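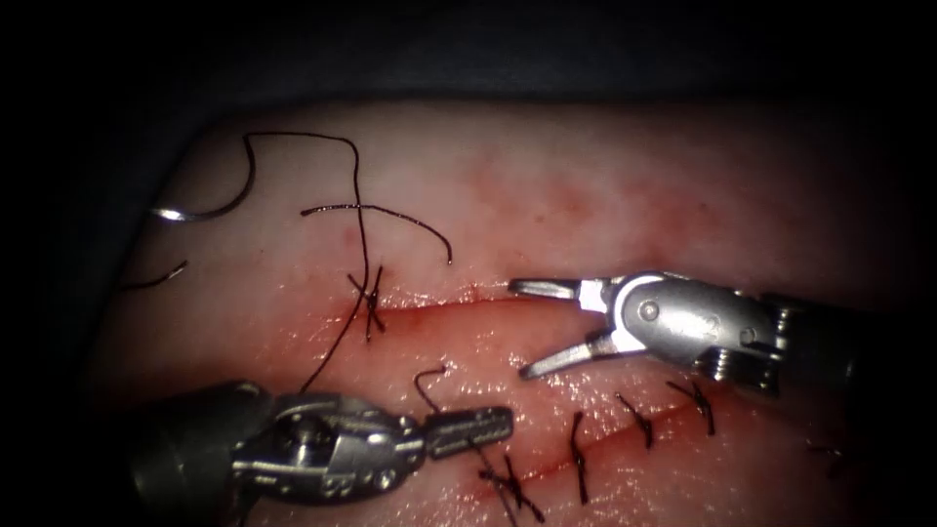
*Figure 1. A pale pink tissue pad with a long incision running across it.*

## Section 3: Setting Up Your Darnholm Practice Bench

Welcome back! If you've worked your way through Section 2, the stand is put together, the tray is sitting level, and you're probably itching to pick up a needle holder. We'd ask you to hold on just a little longer. The steps in this section go quickly once you know them, and a bench that's set up well is so much kinder to your neck, your eyes, and your patience.

Everything below applies to both the standard bench and the Pettigrew wide bench, except where we say otherwise.

### Before you start

You'll need:

- the assembled bench and tray
- the Trustton clip-on lamp and its power cord
- one practice pad, still in its wrapper
- the gray non-slip mat
- a clean cloth and a small bowl of cool water
- the needle holder, forceps, and scissors from the tool roll
- a puncture-proof container for used needles and blades (not included)

> **CAUTION:** The needles and blades in this kit are real and very sharp. Keep them in their packets until step 8, and keep children and pets out of the room while you practice.

### 3.1 Placing the bench

1. Pick a table that doesn't wobble. A kitchen table is fine, and a desk is fine too, as long as your knees fit comfortably underneath.
2. Wipe the tabletop dry and lay the gray mat on it with the ribbed side down. Press the corners flat with your palm.
3. Set the bench on the mat and slide it toward you until the front rail is 5 inches from the edge of the table. This leaves room for the heels of your hands, which do like somewhere to rest.
4. Sit down and let your shoulders drop. Your forearms should be close to level. If you find yourself reaching up, raise your chair or lower the bench one notch at a time, doing both sides together.

> **NOTE:** On the Pettigrew wide bench, the notches are on the inside of the legs and they can be stiff when new. Squeeze the leg with one hand and turn the collar with the other. It gets easier after the first few tries.

### 3.2 Fitting the pad

5. Open the wrapper along the dotted line and lift the pad out with both hands, one at each end. Please don't pull it out by a corner, or you may start a tear before you've even begun.
6. Lay the pad in the tray with the smooth side facing up, then bring the 3 clamps down over the edges. Snug is what you're after here. If the surface puckers, loosen the nearest clamp a quarter turn and smooth it out with a damp fingertip.
7. Dip the cloth in the water, wring it out well, and pat it over the surface. You're welcome to do this again any time the pad starts to feel tacky.

> **CAUTION:** Never use cooking oil, hand lotion, or petroleum jelly on a Darnholm pad. They soften the lower layer, and the damage can't be undone.

8. Unwrap a blade, fit it to the handle as shown on the inside of the tool roll, and make one straight cut in the top layer only. Go slowly, with light, even pressure. A first cut that wanders a little is nothing to fret about, and you can still practice every stitch in Section 4 on it.
9. Put the blade straight into your sharps container. Don't set it down on the mat "just for a second," however tempting that may be.

### 3.3 Setting the lamp

10. Clip the lamp to the left post if you're right-handed, or to the right post if you're left-handed. That way the shadow of your working hand falls away from the stitch.
11. Bend the neck until the lamp head is 8 inches above the pad, then turn the dial to its lowest setting and bring it up gradually. A damp surface throws back a fair amount of glare, so you may well want less light than you'd expect.
12. Tilt the head a touch if you see a bright spot sitting right on the cut.

> **NOTE:** The lamp turns itself off after 35 minutes. We built it that way on purpose! It's a good moment to stand up, roll your shoulders, and get yourself a glass of water. Press the dial once to turn it back on.

### 3.4 Putting things away

13. Unplug the lamp and let it cool before you fold it.
14. Check the tray, the mat, and the floor under your chair for stray needles.
15. Release the clamps, rinse the pad under cool water, and pat it dry. Store it flat in the Kodinus zip pouch, away from sunlight and out of the freezer.
16. Wash the instruments in warm soapy water, dry them with the hinges open, and return them to the tool roll.

> **CAUTION:** Practice instruments aren't sterile and must never be used on a person or an animal, even after washing.

Section 4 begins with the simple interrupted stitch.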